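The Case for a Slower Bench

A position statement from the Office of Teaching Laboratories, Prasham

Every December this office reads the glassware orders for the teaching laboratories, and every December the discussion that follows is the same. Departments ask for more instruments. The budget goes toward instruments. The ordinary furniture of the bench, meaning the racks, rings, cloths and funnels with which a student will spend most of the working day, is ordered last and from whatever money is left.

We believe this order of priorities is mistaken, and that it has been mistaken for a long time.

A first-year student at Prasham attends 43 laboratory sessions before being permitted to use any of the larger equipment on the second floor. In those sessions the student weighs, transfers, dissolves, filters and cleans. The work is modest and it is also where most avoidable losses occur. A solid is spilled between the paper and the flask. A round-bottom flask is set down on a bare counter for a moment and rolls. A tube is leaned against a bottle while its owner looks for a rack that another group has taken.

Our predecessor in this office, Hanane El Ouafi, held that a bench should be laid before it is used, as a table is laid before a meal. She required every piece needed for a procedure to be set out in its place, on a plain dark covering, before a single container was opened. Students found this tedious, and several instructors said so in writing. The requirement was dropped when the schedule was shortened to two sessions per week, and it has not been restored.

We would restore it. A dark cloth costs very little, and clear glass can be found on it at a glance. A cork ring holds a round flask upright without clamps. A rack of clear acrylic lets an instructor see the bottom of a tube from the other side of the table.
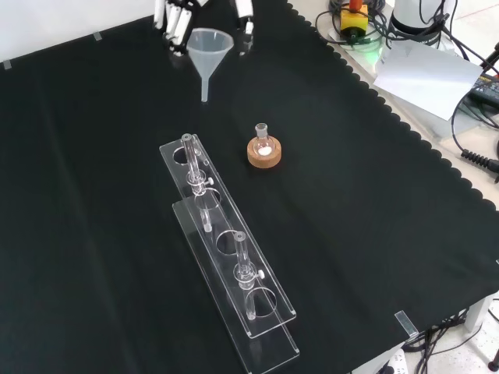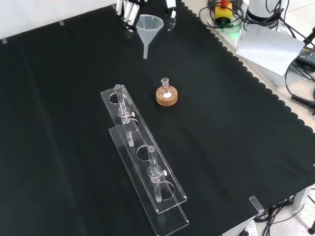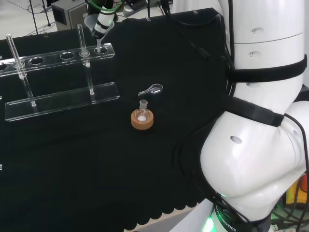
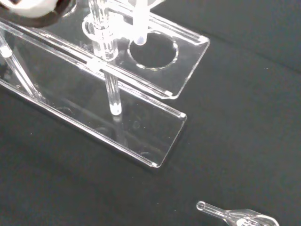 A clear glass tube and an acrylic rack on a black surface.

The objection most often raised is time. Laying a bench takes several minutes, and an afternoon section has few to spare. We do not dispute this. We would ask, however, that the same accounting be applied to the end of the session, when students wait at the sink, search for funnels, and repeat a transfer that went wrong the first time. Those minutes are also spent, and they appear on no schedule.

A second objection concerns breakage. Some colleagues hold that more glass on the table means more glass on the floor. The records kept by our stockroom do not settle the question. Last year 777 items were written off across all sections, and the forms give no indication of whether the bench had been prepared beforehand. We recommend that a line for this be added to the form. Until it is, arguments on either side rest largely on impression, and we include our own impression in that remark.

A third objection is that cork and acrylic are old-fashioned, and that the integrated stations offered by suppliers such as Poritance and Hafstein would make the whole matter unnecessary. These stations are well made. They are also fixed in their arrangement, and a student trained on one learns where the maker has decided that things should go. We consider the choice of where to put the flask to be part of the education. A student who must decide whether the funnel stands to the left or to the right of the rack has begun to think through the procedure before carrying it out.

We therefore ask the department heads for the following. The sum of 700 dollars should be reserved in the coming year for cloths, cork rings and racks, ahead of any instrument request. The laying of the bench should be written into the instructions for every introductory procedure and should count toward the mark. Funnels should be stored at the bench and no longer in the central cabinet, where the Wunex labels have long since ceased to match the shelves.

Comments from instructors are welcome and may be left with the stockroom before the Monday meeting. Requests for exemption from the cloth requirement should state the procedure concerned and the covering proposed in its place.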